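Stavell Home Water Softener – Owner's Guide
Section 4: First Fill, Regeneration and Salt

Before you start

By now the cabinet should be standing level, the bypass valve should be fitted, and whoever told you this was a half-hour job should have gone home. If the bypass valve is still in the box, return to Section 2. We'll wait.

You will need one bag of softener salt, a bucket, an old towel and the hardness figure from your water report. If you're on a rural bore or tank supply, use the test strip taped inside the lid. Please don't guess from the state of the kettle.

First fill

1. Check that the bypass valve is set to BYPASS. The handle should sit across the pipe.

2. Open the nearest cold tap, preferably the laundry one, and leave it open. It will cough and spit. So would you.

3. Turn the bypass handle a quarter of the way towards SERVICE and stop. Let the tank fill slowly until the hissing dies away.

4. Turn the handle the rest of the way. Run the tap until the water is clear and free of bubbles, then close it.

CAUTION: Opening the bypass in one enthusiastic swing can push resin into your household plumbing. It looks like fine amber sand, and you'll be picking it out of tap aerators until December.

5. Feel around each joint with a dry hand. A damp joint wants a little more tightening by hand. Leave the wrench alone – the fittings are plastic and hold grudges.
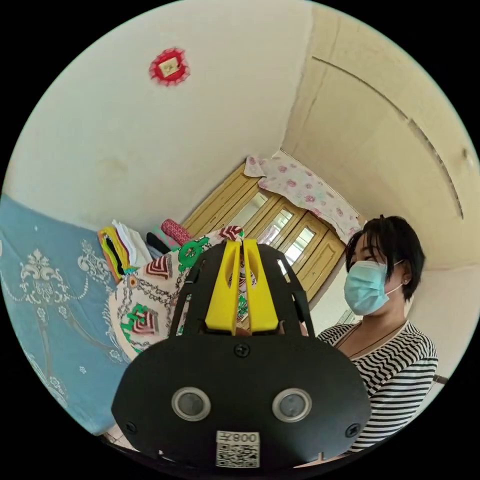
Setting the controller

6. Plug in the transformer. The display flashes 573, the controller's model code. It is neither a fault nor the time.

7. Hold SET until the word HARD appears. We agree that it's discouraging. Enter your hardness figure using the arrows. The factory setting is 152, in milligrams per litre.

8. Press SET again to choose the regeneration hour. We suggest 2 am, when the household is asleep and nobody will be halfway through a shower.

NOTE: The clock does not adjust itself for daylight saving. If the unit starts gurgling at a strange hour in spring, you know what you've forgotten.

Adding salt

9. Lift the lid and pour in salt to the fill line on the brine well. Keep the well itself capped.

10. Add 4 litres of water by bucket. This is needed only once. After that the unit looks after its own water.

Use tablets or coarse crystals. Table salt sets like concrete, and dishwasher salt costs a good deal more for the same result.

CAUTION: Do not put the drain hose down a garden bed. Brine will kill your lawn in an attractive curved pattern.

If the display reads E2, the drain hose is kinked. Straighten it, then press and hold RESET until the motor starts. For anything else, see Section 6.

Guide revised 11/18/22. Text by Mererid Ifans, checked against the unit by Elin Vaughan.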